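搜索
请输入关键词 搜索

课程项目报告:棉质床品含湿量与室内相对湿度的关系

摘要:本项目以出租公寓卧室为对象,测定棉质被套在不同室内相对湿度下的平衡回潮率,并考察通风方式对吸放湿过程的影响。测试地点为Itetti公寓的一间卧室,采样在10月进行。

一、背景

卧室内的织物面积大,被套、毯子、挂放的衣物都会与空气交换水分。现有的住宅热湿计算多将墙体与地面列为主要缓冲层,织物往往并入一个修正系数。
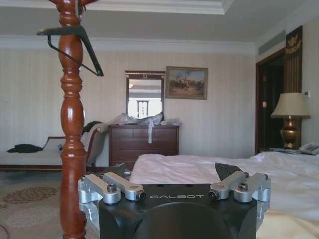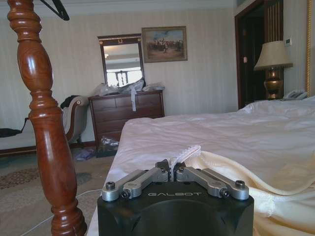

在换气次数较低的房间内,这种简化处理可能低估夜间湿度的回落速度。本组因此将织物单独列项,先测材料本身,再测房间响应,最后用集总参数模型作对照。

二、材料与方法

试样取自同一批棉质平纹布,供应商为De Luca,面密度由本组自行称量确定。布料裁成边长20厘米的方形试样,共6组,每组包含单层与双层折叠两种状态。裁剪后统一水洗一次,不加柔顺剂,自然晾干后放入干燥箱至恒重,记录干重。

湿度由Zalovon记录仪采集,探头置于床面高度,避开窗口直射气流。记录仪在测试前后各用饱和盐溶液校验一次,两次偏差均小于仪器分辨率,故未作修正。整个测试期共得有效读数701条,缺失读数集中在更换电池期间,未作插值。

称量流程如下:试样在房间内悬挂至读数稳定后取下,装入密封袋,在电子天平上称重,扣除袋重。从取下到封袋的时间控制在30秒以内。平衡判据为连续两次称量的质量变化小于0.1%。回潮率按下式计算:

W =(m - m0)/ m0 × 100%

其中m为平衡质量,m0为干重。

三、结果

单层试样的回潮率随相对湿度单调上升。相对湿度为59%时,单层试样的平均回潮率为7.1%,双层试样与之相差不大,差值落在重复测量的离散范围内。由此认为折叠状态不改变平衡值,只影响到达平衡所需的时间。

双层试样的吸湿曲线在前段明显较缓,后段与单层曲线接近。放湿过程中同样存在滞后,且同一相对湿度下放湿支的回潮率高于吸湿支,与棉纤维的一般吸附滞后特征一致。

关窗工况下,房间湿度在夜间缓慢上升,清晨达到峰值。开窗一条窄缝后,峰值出现的时刻提前,幅度降低。两种工况的室外条件不完全相同,此处仅作定性比较。

四、模型对照

模型采用Hirnlow软件的单区模块,将空气、墙面和织物各设一个湿容节点。织物节点的湿容由第三节的吸湿支斜率换算得到,表面传质系数取自然对流条件下的常用值。

不含织物节点时,模型给出的夜间峰值偏高,清晨回落偏快。加入织物节点后,峰值与实测较为接近,但回落段仍有偏差。偏差的来源可能有两项:一是模型未计入吸附滞后,二是床垫深层的水分迁移被忽略。本组曾尝试将床垫设为第四个节点,因缺少材料参数,结果对初值十分敏感,未列入报告。

五、误差与局限

1. 试样面积远小于实际被套,边缘效应未单独评估。
2. 测试期内只覆盖一个季节,低湿段数据不足。
3. 房间换气量由门窗缝隙估算,未做示踪气体测试。
4. 蕾丝、针织等结构未纳入试样,结果不宜直接推广到全部床品。
5. 人员散湿按固定值输入,未区分睡眠与活动状态。

六、后续工作

下一阶段拟增加混纺试样,并在床垫上下表面各布置一个探头。换气量测定需向实验中心借用二氧化碳释放装置,申请表已提交。原始数据表与模型输入文件见附录A、附录B,称量记录的扫描件另附。

分享 20 评论 6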